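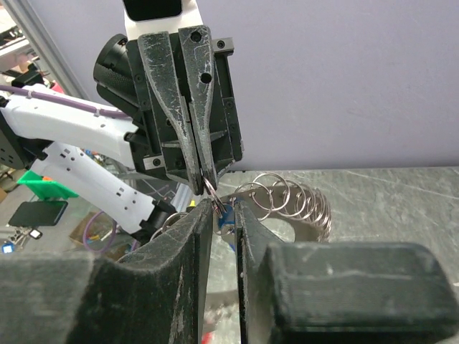
Fig. 4. Key ring held at the fingertips.

Section 3: Putting up your Luriris porch light

Right, you've got the box open and the batteries in (if you haven't, go back to section 2, I'll wait). I've put up more of these than I care to admit, on brick, on render and once on the side of a caravan, so what follows is the way I do it now. The leaflet Kneath put in the box has the steps in a different order. Either will get you there, but I find mine means fewer trips up the ladder.

You'll need a pencil, a small spirit level, a cross-head screwdriver and a drill with a masonry bit if you're going into brick.

1. Pick your spot. I like the light just above head height, off to the hinge side of the door. Seren Eynon, who checked these pages for me, puts hers on the handle side and swears by it, so please yourself.

2. Slide the back plate off the light. It goes down and then towards you, and it's stiff the first time. Don't lever it with a screwdriver, you'll crack the clip.

3. Hold the plate on the wall with the arrow pointing up and pencil through both holes. Check it with the level before you drill anything!

4. Drill the 2 holes, push the plugs in flush and screw the plate on. Stop when it's snug. Overtightening bows the plate and then the light won't slide home.

Note: on pebbledash, put the foam pad behind the plate. The pad is in the bag with the plugs and it's very easy to throw away with the packaging – I've done it.

5. Set the timer switch on the back of the light. There are three positions, short, medium and long. Medium is fine for most front doors. Long eats batteries.

6. Slide the light down onto the plate until it clicks, then tilt the sensor so it's looking across your path. It's much better at spotting people walking past it than people walking straight at it.

7. Wait until dusk and do a walk test. Start nearly 10 paces away and stroll in at your usual speed. If it comes on too late, tip the sensor up a touch and try again.

Caution: don't point the sensor at a boiler flue, a tumble dryer vent or a busy road. It'll be on and off all night and you'll have flat batteries by the weekend.

Caution: never mix old and new batteries, and take them out if the light is going in the shed for the winter. Mine leaked one January and that was the end of that light.

If you bought the Gokeck bracket for a corner wall, fit the bracket first and then start again from step 3. The screws that come with it are longer, so keep the two lots apart. Nazar Shevchuk tells me the older Flostness plates fit this light as well, though you'll need to turn them upside down and ignore the arrow.

Section 4 covers cleaning the lens and changing the batteries.

Page last changed 18 Aug 2002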